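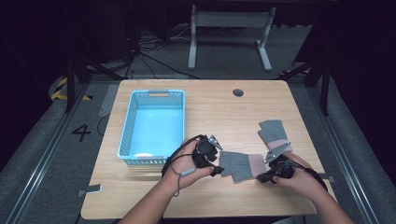

Two gray gloves with pink cuffs, two grippers, one empty blue basket. Both grippers have a person's hand wrapped around them.

Every July somebody tells me the laundry robot is a year out. I've been writing about shop-floor automation for 7 years and I own the same ironing board I started with. A short thread on gloves.

1/ Look at who's doing the work up there. The metal fingers touch the knit, fine. The shoulder, the wrist, the eyes and the decision about which end to grab all belong to a human being.

2/ The pitch goes: record enough people doing chores this way and a machine will learn the chore. Maybe! But "enough" keeps moving. I've heard 30 demonstrations per task and I've heard 3000, both said with total confidence.

3/ Knit gloves are a nasty test, I'll give them that. They stretch, they flop, and the cuff doesn't behave like the fingers. A steel bracket is the same shape every time you pick it up. A glove never is.

4/ I visited the Ostrowski packing plant in Trestport last year. Very good robots on the pallet line. The work gloves coming back from the wash were being paired by hand, by two women who talked the whole time and barely looked down.

5/ Asked Birthe Baldursdóttir, who ran that floor, if she'd buy a machine for it. "When it can do the inside-out ones." I have used that line on three salespeople since and got three changes of subject.

6/ Before anyone sends me the Trelard video: yes, I've seen it. It's sped up, the towels are all one size, and there's a cut right before the stack gets finished. Send me one take at normal speed and I'll post it here with an apology.

7/ I don't think it's impossible. Boxes, yes. Bins, mostly. Soft stuff out of a mixed heap in a house with a dog, I'm not holding my breath.

8/ Someone's asking about the Ellwood folding unit. Haven't had my hands on one. If you have, tell me what it does with a fitted sheet.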